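Amparo Quintana
Sun 24 November

Thread on rules of origin, following the Clarkville session. Short version: the tariff rate gets the headlines, but the origin test decides who pays it.

Most agreements use one of two tests for manufactured goods. Either the product changes tariff classification during processing, or enough of its value is added locally. Some let the exporter choose.

The classification test is cheap to document. You need a bill of materials and the codes for each non-originating input. If every input sits in a different heading from the finished good, you are done.

The value test is harder. It moves with exchange rates, freight and input prices. A good that qualified in September can fail the next quarter with no change on the factory floor.

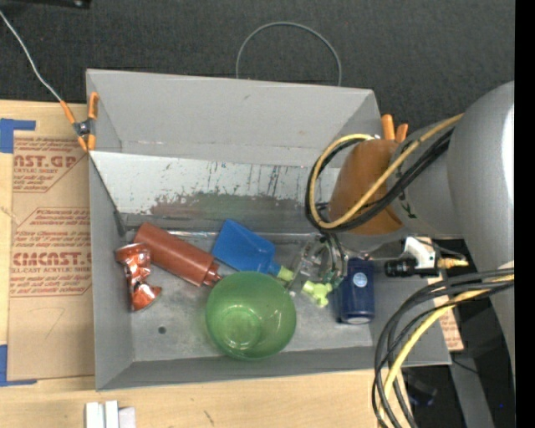 Relell is a useful case. It assembles small pump housings from imported castings, and its exporter file for one product line runs to 316 pages. Most of that is supplier declarations.

Covadonga Cordero's paper for Skudbridge looks at 7 firms of that size. In 2 of them, the cost of proving origin was higher than the duty saved, so they shipped at the ordinary rate and left the preference unclaimed.

Unclaimed preferences don't show up in the usual trade figures as a cost. They appear as normal dutiable imports, and the agreement looks less relevant than the negotiators hoped.

Cumulation helps a bit. If inputs from a partner country count as local, the threshold is easier to reach. But each supplier up the chain still has to sign something, and small ones often won't.

Nikzad's labour costs get quoted a lot in this debate. I'd look at its supplier base first. Final assembly relocates quickly; castings, tooling and coatings follow years later, if at all.

Cordero's tables are in annex 6. Read the notes on freight treatment before using the value-added column.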